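Ticket 3283: Backdrop keeps sagging behind the wooden table
Product: Villca window-view backdrop (French doors, garden)
Status: Solved

Opened by Alfie Stockdale
Love this backdrop, first of all! The trees through the panes cheer the whole room up. But every morning by 9 the top left corner has let go and the doors lean like a ship in a gale. I've tried the strips it came with, twice. Painted wall, satin finish, radiator underneath (off since February).

Reply from Rostislav Bartoš, Villca support
Hi Alfie, great choice of print! Did you wipe the wall before the strips went on? Satin paint can hold a film that you won't see. Please also tell us the lot number on the tube.

Alfie Stockdale
Lot 614. And no, I didn't wipe anything, oops. Doing it tonight.

Alfie Stockdale
Wiped, left overnight, new strips. Left corner held! Now there's a ripple right down the middle, just where the two doors meet, so the handles look bent.

Rostislav Bartoš
Getting close! Take the strips off the bottom edge only, let the print hang free for a couple of hours, then press it down from the center outward.

Alfie Stockdale
YES. Flat as anything, and the handles hang straight. I've pushed the table back up with the banana, the orange ball and the little glass shaker on it, and it looks so good with the green behind. Please close this one, and thank you!
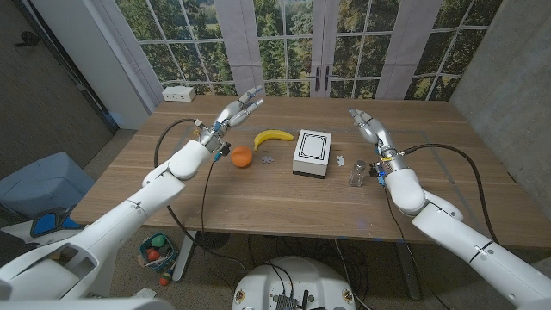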